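[shared-workshop-arms] Re: Two arms or one for the weighing job?

On Tuesday a member at the Dremville end wrote:

> We are copying the Lelel build at home and have got as far as one arm that moves when told. Before I order the motors for the second, is it worth the money? My plan was to have a single arm scoop beans from a tub into a bowl on the scale and stop at a target weight. Also, what are you using for a bench? Mine shakes badly when the shoulder stops.
>
> And did you ever get the scale talking to the computer, or are you still reading the display with a camera?

Answers in order, with pictures from the workshop in Dunmore.

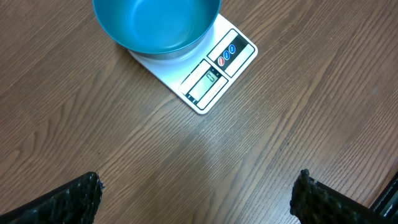
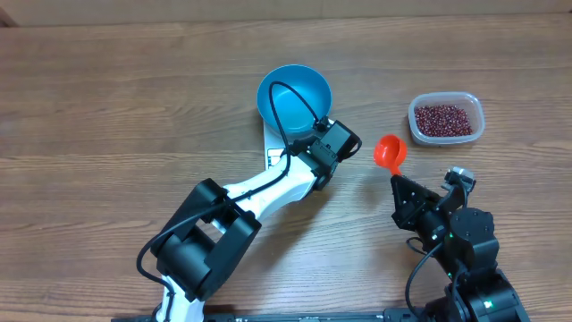
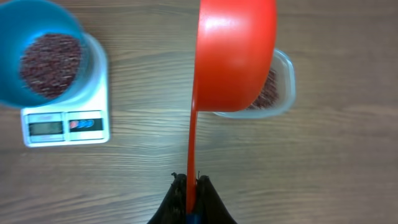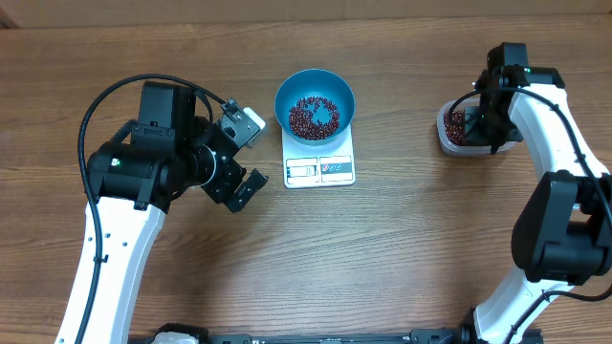
The second arm is worth it if you ever want to empty the bowl as well as fill it. We ran with one arm until March and every run ended with somebody getting up to tip the beans back into the tub, which limits how long you can leave it. With two you can give one arm the scoop and let the other deal with the bowl, as in the second picture, where one has the red scoop and the other has the bowl by its side. Mount both on one base if you can. Ours were on separate clamps to begin with and the distance between them drifted each time the bench was knocked, so the calibration was never right for long.

On the shaking: our bench did the same. Most of it went when we put a second rail across the underside and screwed it at both ends. The rest was the shoulder stopping too hard. We had the acceleration limit at 2000 in the Jornar board's own units and brought it down to 545. The arm is slower but the beans stay in the scoop. Try the software setting first as it costs nothing.

The scale is still read by camera. It is an ordinary kitchen one and I did not want to open it up. The reading code looks at the wrist view and crops to the display, and it needs the arm to be in a decent position. Compare the first picture, where the 0 can be read, with the third, where the digits are too blurred to make out. We now throw away any reading taken during a pour. The arm goes back to a fixed pose, waits 2 seconds, and takes 4 readings. If they do not all agree it waits and tries again.

Tare with the bowl on, every run. I left that step out of the script for a while and the totals made no sense.

Cables are the part I would do differently. They loop a long way out from the arms, and on the white-and-black arm in the second picture one hangs right across the bowl. It has caught on the rim before now. I want to bring it down the back of the link with more clips, but it has to keep enough slack for the wrist to turn fully, and I have not found the right length yet. If anyone on the list has a routing that works on the Lelel wrist, please post the measurements.

Motor order: get a spare for the gripper while you are at it. That is the one we have had to replace. The Jornar boards have given no trouble apart from the power connector, which works loose. A cable tie round it is enough.

The script is in the shared folder under "weighing". The pose file will be no use to you as it stands, because the heights are for our bench, so record your own before you run anything.

Dunmore workshop, arms bench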